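Clause 13

7 min read

The handling rules for Jiria ran to 39 clauses when I took them over. Clause 13 was the one that came back.

It read: "The object shall be released before the next object is approached." It had been in the document since the first issue. It had been translated out of English and, at some later point, back into it, and neither trip had changed the meaning. The operators at Ellau followed it. Haslinger, which audited the recordings, passed it every quarter until June, when it returned a batch with a finding against Clause 13 and 53 recordings listed in the annex.

I read the annex in the order it was printed. In every entry the object had been released. In every entry the next object had then been approached. The finding said only "Release not demonstrated."

I wrote back and asked for the criterion. The answer took seven working days and consisted of a reference to Clause 13.

So I went to Ellau. The room there was a back room with shelves of boxes, and the table stood in the middle with a blue cloth on it. I had brought a printed copy of the rules and a pencil. I asked the operators to work as they usually did and to say nothing to me unless a clause required it. No clause did.

They worked for most of the morning. I wrote down the clause number for each step as it came up. Clause 9, object visible to the wrist camera before approach. Clause 10, jaws open before approach. Clause 11, approach from above unless the object is tall. Clause 12, contact with both pads. I kept losing my place at 13. The jaws would be open with a tomato on the cloth between them, and I could not tell from where I sat whether I was looking at the end of one action or the start of the next. 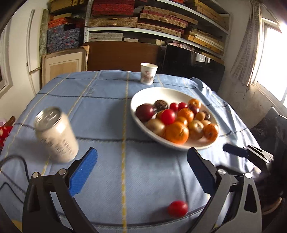
Was it down or was it being picked up? The question came from the far side of the table, in a tone of mild interest, and I said that I had been about to ask the same thing. Then came a second question: would it matter to the arm that learned from it? I said it would matter a great deal, that an arm trained on unclear endings would open its jaws at the wrong height. I was asked which clause gave the height. I looked. There was no such clause.

I made a note to add one. I also noted that the person who had asked had been doing the job for longer than the document had existed, and had been leaving a pause after each release, by habit, with the jaws held open and still. I had read it in the recordings as hesitation. An earlier reviewer had read it the same way and had issued guidance to shorten it. The guidance was dated before the first failed batch by nearly a month.

I checked that against the annex over lunch. The recordings from before the guidance had passed.

In the afternoon I drafted on the back of the printout. The first draft said the jaws should remain open after release for a sufficient time. I crossed out "sufficient." The second draft gave a time in seconds, which I had no basis for. The third said that the jaws shall be open and stationary, with the released object at rest and both pads clear of it, before any travel toward the next object. It was longer than I like. I read it aloud.

The operators tried it on the root vegetable, which was heavy and had a rough top, and which I had thought would show up any weakness in the wording.

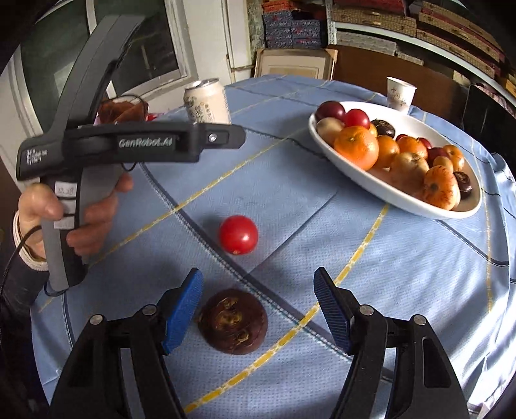

Clear of it by how much, somebody asked, and went on without waiting: if the thing rolls after you let go, is it released or dropped? I said that "at rest" covered rolling. The same voice said it covered the end of rolling. It did not say what to do with the hand while the rolling was going on. Should the hand follow, or stay where it let go?

I said that it should stay.

Then write that it stays, I was told.

I wrote that it stays. The clause now had two sentences, and the second was shorter than the first. I asked whether anything else was missing. The answer was that Clause 11 had been wrong for anything round for as long as anyone could remember, and that people had been working around it.

I had not come for Clause 11. I turned the page over and found it, and moved my chair to the other side of the table.

The revision went to Haslinger on 4 Aug 2025 under the project name Grandonico, with Clauses 11 and 13 marked as changed and a new clause for release height. The earlier guidance on pauses was withdrawn in the same issue. In the column headed "Source of change" the form allowed one line. I entered "Observation, Ellau," and the form accepted it.

Haslinger replied with a single comment. It asked me to define "stays."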